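Frequently asked questions: changes to how our regional coordinator is chosen

Why is the rule changing at all?
The board says turnout was too low. In November, 96 of our 712 members voted. I'm Kalkidan Hailu, I look after this page for the Olar branch, and I voted against the change. The facts below are as the board gave them. The doubts are mine.

What is the new system?
Each branch picks one delegate, and the delegates choose the coordinator. At present every paid-up member gets a vote.

Will that raise turnout?
It will certainly make the percentage look better. Whether more people will take part is another matter, and I have yet to see anything that says they will.

Which branches are in our region?
Olar, Dikard, Admasu and Pudenstead. Pudenstead has 103 members and Olar has a good many more, but each would send one delegate.

Isn't that unfair on the bigger branches?
I think so. The board's reply is that small branches feel ignored. They may well do, but I'd like to hear it from them.

Can I still stand for coordinator?
Yes, if you have been a member for two full years and two others from your branch sign your form. You will also need your delegate's backing, which the first draft of the rules left out.

Do I get to see how my delegate voted?
No. The delegates' ballot is secret. I have asked twice why, and was told it is "normal practice".

Is there somewhere to stay if I come to the regional meeting?
Members can ask for a bed through the branch secretary. Bring your own towel.

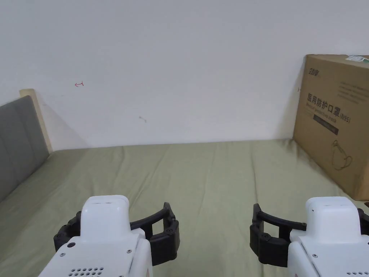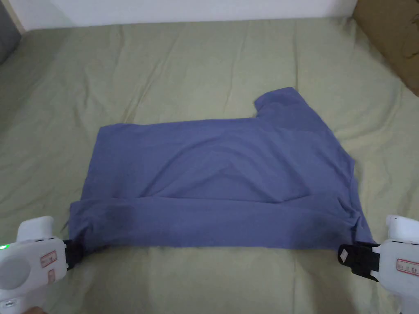
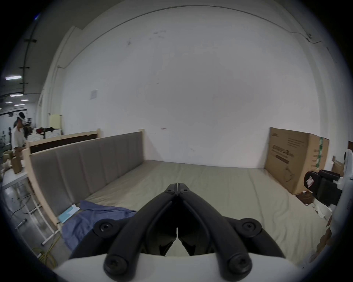 What does the coordinator do, anyway?
Chairs four meetings a year, passes on news from the national office and signs off travel claims. The travel budget was £972 last year. A breakdown has been promised "shortly" since the spring.

When does the new rule start?
At the next election, if the branches approve it. Three of the four must agree. Dikard has already said yes, without a meeting as far as I can tell.

How do I object?
Write to your branch secretary and ask for your letter to be put in the minutes. Keep a copy.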